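3.2. Qué cuenta como gol «de segunda jugada»

Antes de meterme con los resultados tengo que explicar una decisión que me quitó bastante el sueño (y que a mis directores de tesis también, me temo). Cuando empecé a ver partidos del Drodton pensaba que distinguir un gol de rebote de un gol elaborado sería cosa de sentido común. Pues no. El hockey hielo va tan rápido que entre el disparo original y el toque que acaba en la red puede haber un desvío en un patín, un palo del portero, otro palo que no se sabe de quién es y, con suerte, una repetición decente. Yo partía de 495 goles de las dos ligas regionales y al terminar la primera vuelta de codificación tenía ya una carpeta entera que se llamaba, sin más, «dudas».

La regla que adopté al final es la siguiente: considero de segunda jugada todo gol marcado en los 2 segundos posteriores a un disparo que el portero haya tocado y no haya retenido. Quedan fuera los desvíos en pleno vuelo, aunque muchos entrenadores los metan en el mismo saco, y quedan fuera también los goles a portería vacía. Sé que el límite temporal es discutible. Probé con otros más generosos y lo único que conseguía era que se me colaran jugadas en las que el equipo atacante había recuperado el disco detrás de la portería y había vuelto a empezar, que para mí ya es otra historia.

Para el reparto del espacio delante del portero usé la cuadrícula de Presmont, con una modificación mía. La original divide la zona ofensiva en franjas muy anchas y trata igual al extremo que se planta en el borde del área azul y al que espera el disco tres metros más atrás. Como precisamente esa diferencia era la que me interesaba, partí la franja central y me quedé con 5 zonas. Brisa Camacho, que codificó conmigo toda la muestra, propuso además anotar la mano del jugador, zurdo o diestro, y menos mal, porque de ahí salió una de las cosas más bonitas del capítulo siguiente.
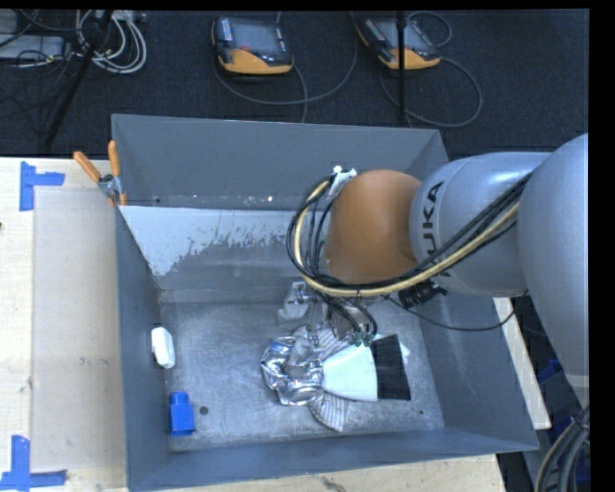 Figura 3. Brazo KUKA sobre un contenedor metálico gris.

Trabajamos cada uno por su lado y luego comparamos. En la zona desde la que se marcaba coincidimos casi siempre; donde discutimos de verdad (¡y cuánto discutimos!) fue en decidir si el portero había tocado el disco o no. Los casos en desacuerdo los revisamos juntos, a velocidad reducida, y si seguíamos sin ponernos de acuerdo el gol se descartaba. Perdimos así 19 goles, una cifra que me parece asumible, aunque me duele uno en particular del Reinholz en la semifinal, que era un ejemplo de manual y que la cámara de esquina se empeñó en tapar con la espalda del árbitro.

Otra cuestión que me preguntan mucho cuando presento este trabajo es por qué no he usado los datos de seguimiento del Flelent, que es el único club de la muestra que los recoge. La respuesta corta es que habría acabado escribiendo una tesis sobre el Flelent. La larga tiene que ver con la comparabilidad: sus registros dan la posición de los patinadores con un detalle que envidio, pero los demás equipos solo podía estudiarlos por vídeo, y mezclar las dos fuentes me obligaba a suponer demasiadas cosas sobre los partidos en los que no las tenía. Preferí un único método, más tosco, aplicado a todos por igual.

Me queda por comentar el ala izquierda, que va a aparecer muchísimo a partir de ahora. Durante la primera lectura de los datos me llamó la atención que los extremos zurdos fichados en verano se instalaran delante del portero ya desde los primeros partidos, mientras que los que llevaban varias temporadas en el equipo tendían a quedarse más abiertos. Puede ser una cuestión de jerarquía en el vestuario, o de lo que el entrenador le pide a quien acaba de llegar, o simple casualidad de una muestra pequeña. En el apartado 3.3 separo los goles en superioridad numérica de los marcados en igualdad y vuelvo sobre esto con las tablas por delante.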